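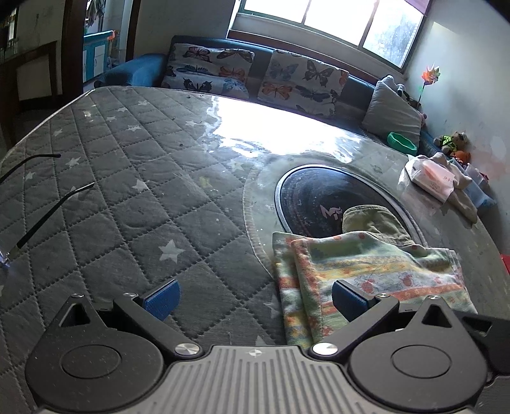 How many grippers may a household trial request in its first year? The allowance is 13, to be ordered together before the end of January.

Rima Kanaan read the ruling twice and put down her pen. The Pallside office had asked for 40. Karneck, which had fewer homes on its list, had been granted the same as everyone else.

"The spare pads are costed separately," said Rima Abou Jaoude, who kept the equipment ledger. "They come to 579. Flurkau has already applied."

"And carriage?"

"A further 137 – payable on delivery."

Mrs Kanaan considered the matter until the corridor lights went down at six. She then struck out the first figure, wrote the permitted one above it, and initialled the change.

"Enter the pads as well," she said. "Flurkau may wait its turn."

The ledger was closed and returned to the cabinet.

Shares 13 | 2 comments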